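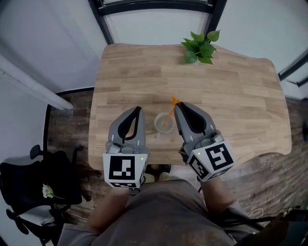
Straw task, head view. Sun 4 January.

Thread on collecting demonstrations by hand. I've been doing this for Trarkley since June and people keep asking what the days are like, so I'm putting it in one place.

---

The job is simple to describe. You hold a gripper in each hand and do a small household task. The cameras on the grippers and on your head record it. You do it again. The policy learns from the pile of recordings.

---

The current task is a drink with a straw. One cup, one straw, two grippers. The target for the set is 1000 good episodes before Hubert Leitner will train anything on it. He used to accept less and regretted it, so now he doesn't negotiate.

---

"Good" has a written definition. Both markers tracked from start to finish, all views recorded, no gap in the timestamps, and the task done the way the sheet says. An episode that looks lovely but drops a marker halfway goes in the bin.

---

Straws are harder than cups. A cup is stiff and has an obvious place to hold it. A straw is thin, it leans wherever it likes, and the bendy bit turns when you touch it. If you close the fingers at the wrong height you push the straw around the rim and never get a hold of it.

---

We count that as a miss if the operator gives up. If they back off, line up again and get it, we keep it and tag it as a recovery. Seija Nurmi argued for keeping recoveries and I agree with her. A policy that has only seen clean grasps has no idea what to do after a bad one.

---

Colour matters more than I expected. A white straw in a white cup against pale wood was miserable to label afterwards. Orange is easy to find in every view. We'll go back and do the pale ones as a separate batch, because people own pale straws.
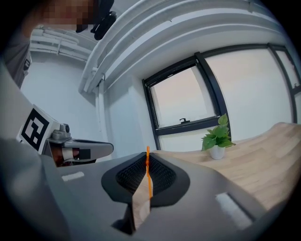
Same argument for the cup. We'll swap sizes and finishes later on, but for the first pass we hold most things still and vary where the cup and straw are. Change everything at once and you can't tell which change broke the result.

---

The order of a session, for those who asked:

- wipe the lenses
- check the status lights
- short calibration clip, both markers turned slowly in front of the head camera
- reset the table
- record
- stop, tag, reset

---

Resets take longer than the task. An episode of this one runs to some 10 seconds. Putting the cup somewhere new, setting the straw at a new lean and getting your hands back to the start position takes a good deal more than that. Anyone planning a collection schedule should budget for the resets first.

---

Positions come off a printed list. We tried letting people choose "randomly" and the cup drifted to the same comfortable spot near the middle every time. Mine did too. Hòa Đỗ plotted it and it was embarrassing, a fat blob with nothing near the edges.

---

The list is shuffled per session so nobody works left to right across the table. Otherwise position gets mixed up with how tired the operator is, and with the daylight.

---

On tiredness. I cap myself at 4 blocks in a day. After that my wrists get lazy and I start dragging the grippers in low to save effort. You can see it in the trajectories before you feel it in your arms. Jae-hoon Kwak reviews my later blocks first for that reason.

---

Speed is the other thing. New operators go too fast because it feels silly to move slowly toward a cup. Then the wrist views blur and the approach is over in no time at all. Move as if the cup is full to the brim and belongs to somebody you don't know very well.
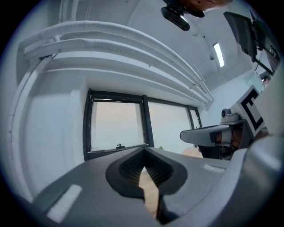 Daylight is the variable I can't schedule. With a wide lens the wrist camera takes in far more room than table, and the exposure follows whatever is brightest. A hazy day like this one is about as easy as it gets, flat and pale through all the panes. Even so, tilt the gripper up a little and the view has the window and the fluorescent light on the ceiling in it together, so the fingers go darker. I log the sky in one word at the start of each block.

---

All that extra room does some good too. The tracking wants fixed corners and edges, and the pipes and window frames give it plenty. In a plain-walled meeting room at Stesum's office we had nothing but drift. Ended up taping posters to the wall.

---

Naming. Please, if you're starting out, decide on file names before the first recording. We have an early set called "quan_cup_final" and another called "quan_cup_final_b". Hiếu Quan says both names are his fault. One of them has the left and right grippers swapped and it cost us most of a week.

---

Now the tool asks you to raise the left gripper at the start of each block and checks it against the label. Cheap fix. Wish we'd had it in June.

---

Question from a reply: do we use simulation instead? For some things, yes. Straws in sim slid around like glass rods when we tried it. It was quicker to pick up the grippers and do it.

---

Another question: how much of it gets thrown out? It depends on the operator and the task and I'd sooner not quote a rate from an unfinished set. Most of my own rejects are marker occlusions, one gripper passing in front of the other. Keeping your elbows apart fixes a lot of them.

---

Next task up is on the Gruto list, opening a lidded container. Also 1000 episodes. It needs both hands the whole way through, so expect me to complain about occlusions again.

---

Will post the position list generator once Hòa has cleaned it up. It's a short script. You'll need your table dimensions in centimetres and a printer.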